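Chapter 4
Reaching Into the Bin

If you have come this far with us, you have an arm that moves when you ask it to, and I hope you've taken a minute to enjoy that! Now we would like it to pick things up. In the shared shop at Goltthorpe, Boyang Tan and I spent most of a December on one metal bin and 17 odds and ends (toys, packets, bits of clear wrap), and we learned a good deal about cables along the way.

Clamp your bin at the rim, and leave the cables enough slack to follow the wrist down. 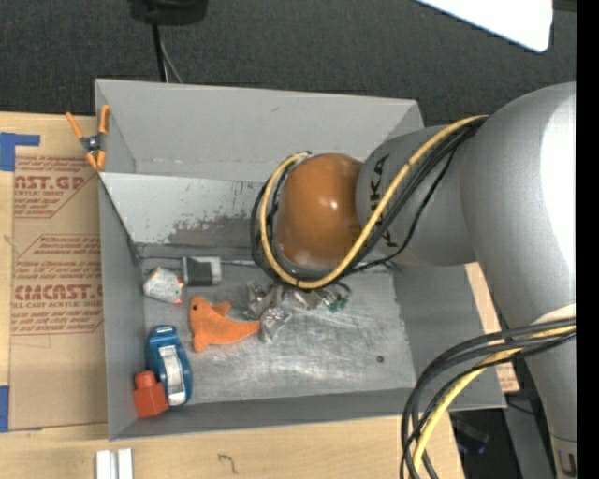 4.1 Choosing Your Objects

Start with something soft and bright, such as a plush toy, and save the clear packages for later.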